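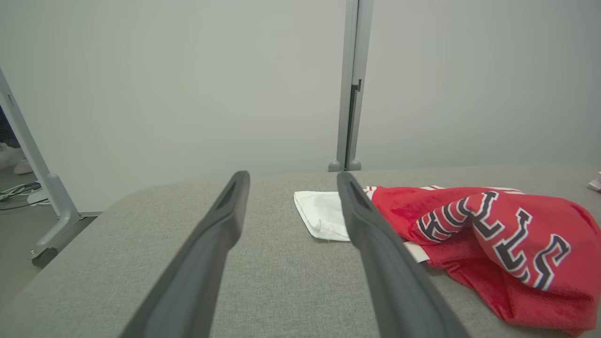
The Stirnen Foot

The listing said 44 figures, Stirnen Foot, mixed condition, some painted, no box, pick up in Nevar only. The price was 90 dollars. I had been looking for Stirnen Foot on and off for years, mostly to finish a regiment I never finished, and I had never seen more than a handful in one place. I wrote back before I had looked at the second photo.

Nevar is a long drive from my apartment, most of it two lanes behind trucks. I brought cash, an old tackle box lined with foam, and a sandwich that I ate at a gas station because I had left too early. The seller's house was at the end of a street that ran down to a drainage canal. A man in his seventies opened the door and looked at the tackle box.

"You're the one for the soldiers," he said.

He had put them on the kitchen table on a bath towel. They were lined up in rows, and he had done the rows by height, so the standing musketeers were at the back and the kneeling ones in front, with the drummer off to one side because he didn't fit. It isn't how you would set them up for a game of Trisach, but it was neat.

I sat down and started to look them over. Most were in bare metal gone dull. A few had been primed with something thick, house paint maybe, and the faces had filled in. I turned those over and put them back. They could be stripped. I've had worse come clean after a night in the jar.

"They were my son's," he said. "He's fine. He lives out west. He said get rid of them."

I said that was good, meaning that the son was fine. He asked if I wanted coffee and I said yes.

The painted ones were at the left end of the towel. There were 19 of them. Blue coats, buff facings, white crossbelts. Whoever had done them had used a brown line between the colors instead of a black one, and had painted the muskets a reddish brown with a single lighter streak along the stock. The bases were sand glued down and painted green, with no attempt at grass.

I picked up a sergeant. He had his halberd arm out and his mouth open. On the left side of his hat, where the cockade should have been, there was a small yellow dot.

The book says the cockade is white. Mine were yellow. I was fourteen, I had run out of white, and the shop was closed for the holidays, so I did the cockades with what I had, and then I kept doing it so they would match. I had told everybody it was a special company. I had even made up a reason for it, something about a siege and a shortage of ribbon.

I checked the next one, and the one after that. Yellow, all the way down the row.

"Something wrong with them?" he asked. He was holding the coffee pot.

"No," I said. "They're nice."

I had sold them the summer before I left for school. A boy at the club in the church basement bought them for whatever he had in his wallet. I remembered the basement much better than I remembered the boy. It smelled of floor wax, and there was a pipe over the far table that you had to duck under if you were moving cavalry on the right flank. He was younger than I was, and he lost a lot, and he was cheerful about it. He used to apologize to his own dice.

"Did your son play at a church?" I asked.

"In a church basement. I drove him." He set a mug down by the towel, then moved it farther away. "Every week till he could drive himself. I used to sit in the car with the paper. You could go in, but there wasn't any place to sit, and I didn't know what they were talking about."

I told him I had played there too. I didn't say the rest of it yet. He looked at me for a while, the way you look at someone when you're trying to take the years off, and then he shook his head.

"I never went in," he said again. "I wouldn't know you."
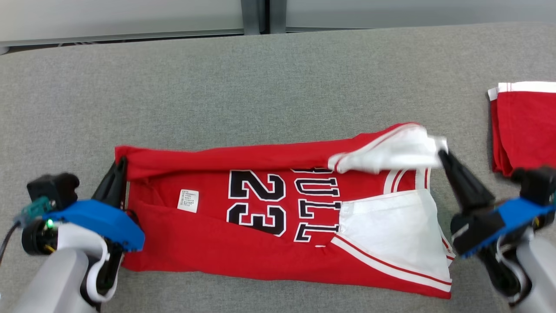

The red jersey with the 23, on the gray table.

He wanted to know what I was going to do with them. People who sell things this way don't usually ask, and I gave him the long answer. I said I would soak the badly primed ones in cleaner overnight and go at them with a toothbrush. Then wash them, file the mold lines, glue any loose heads, and prime them gray. I said I liked Panyasiri paints for the coats because the blue covered in two coats and dried flat, and that I would need to mix something to match the old blue, since nobody makes that one anymore.

"And the ones that are done?"

"Those stay the way they are."

"He did a good job on them, didn't he," he said.

I was holding the sergeant. I could see where the buff on the cuff had run over the edge onto the blue, and where I had gone back to fix it and made it worse. I remembered the lamp I used, and my mother calling from the bottom of the stairs. I could have said it then and it would have been a simple thing to say. He was leaning over the table with both hands on the back of a chair.

"Yes," I said. "The faces are good."

"He had the patience for it. You wouldn't have thought so. He couldn't sit through a meal." He pointed at the drummer without touching him. "That one he did at this table. He was sick, he was home from school, and he sat here and did that one start to finish. I remember the little drum."

I picked up the drummer. I had been treating all the painted ones as mine, but this one wasn't. The coat was a brighter blue and had gone on too thin, so the primer showed through at the elbows. The drum was red with a gold rim, and the gold had gotten on the sticks and on one hand. Black lining, not brown. On the left side of the hat was a yellow dot, bigger than mine and slightly off center.

So he had matched them. He had bought a regiment with the wrong cockades from an older kid who told a story about a siege, and when he got around to adding a drummer he had opened the yellow.

I looked along the row again, properly this time, with my glasses pushed up. There were 3 with the black lining: the drummer, a corporal, and a man biting a cartridge. The corporal was better than the drummer, and the man biting the cartridge was better than the corporal. On that last one he had even tried the streak on the musket stock. It was a little wide, but it was in the right place.

"These are his," I said, and I set them apart from the others on the towel.

"Aren't they all?"

"I painted the rest. I sold them to him at the church. I'm sorry, I should have said so when I saw it. I wasn't sure how to."

He pulled the chair out and sat down in it. He looked at the long row and then at the short one. I drank some of the coffee, which was very weak.

"Well," he said. "He never told me he painted them. I guess I just figured."

"He did these. And this one's as good as anything I was doing at that age."

"Which?"

I handed him the man biting the cartridge. He held it by the base, carefully, with his thumb and one finger, and moved it back until he could focus on it. He asked what the man was doing and I explained about the paper cartridge, how you tore it with your teeth and poured the powder. He asked whether that was true and I said it was. He said it must have tasted terrible.

I asked if he would like to keep them. He said no, a deal was a deal, the ad said 44. I said I'd pay the same either way. He thought about it and said he had no place for them. Then he said he had the shelf over the phone.

We cleared the shelf over the phone. It had a phone book on it, a flashlight, and a jar of rubber bands. He wiped it with a dish towel and put the figures up, the drummer in the middle. I told him they should face the room, and he turned them around.

The rest went into the tackle box. He watched me tuck the foam between the muskets and said that his son had used an egg carton. I counted out the money on the table and he counted it again after me, and then he gave me back a ten, for the ones on the shelf. I tried to refuse it. He put it in the tackle box and closed the lid himself.

It was getting dark when I left. There was less traffic going back, and I had the radio on low so I could hear if anything was rattling.

I started on the bare ones that weekend. The first batch came out of the jar clean except for some gray stuck in the folds of the coats, and I got that with a pin. I mixed the blue four times before it looked right next to the old sergeant under the lamp. It needed a little more green than I remembered, and a very small amount of black.

In October I wrote to the man in Nevar to tell him the regiment was nearly done, and I sent a photo. He wrote back that he had shown it to his son on the computer. His son wanted to know if I had kept the cockades yellow.

I told him I had. I was on the second rank by then, and I had bought a new bottle.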